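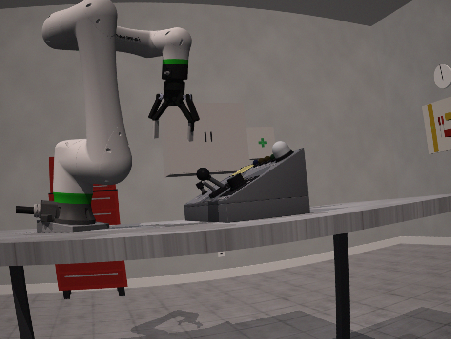 Paying Off the House Before the Kids Finish School

Print this page | E-mail this to a friend

9 September 2024

When I called Aled Dafis he was making soup, and he kept making it while we talked, which tells you a good deal about how he treats money: slowly, on a low flame, and with one eye on something else. He and his wife, Hatice Gündoğdu, sent in the last payment on their mortgage in July, after 15 years of sending in a little extra whenever they could.

"We never had a grand plan," Aled told me. "Hatice had a notebook, and the notebook had a number in it, and every month we tried to make the number smaller. Some months it was twenty dollars!"

The final payment came to $3,378. They had $3,913 sitting in checking that morning, and Hatice admits she felt a bit queasy pressing the button.

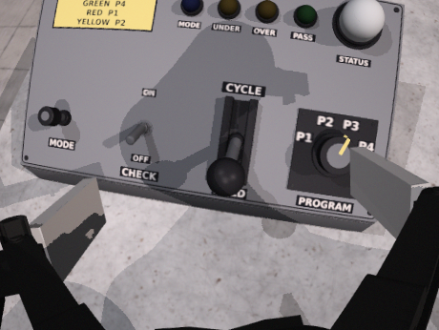
"I like to have $4,000 in there," she said, laughing. "That's my comfort number, I've had it since my first job, and there we were going way under it on purpose. I called my sister first. She said, oh for heaven's sake, just pay it."

They celebrated with takeout from Mesach, the little place down the hill where they had their second date, and then (I love this part) they argued happily all evening over what to do with the money that used to go to the bank. Aled wants to put it toward retirement. Hatice is thinking of a new roof, and maybe a trip to see her aunts while they are all still well enough to cook for her.

E-mail this story | Print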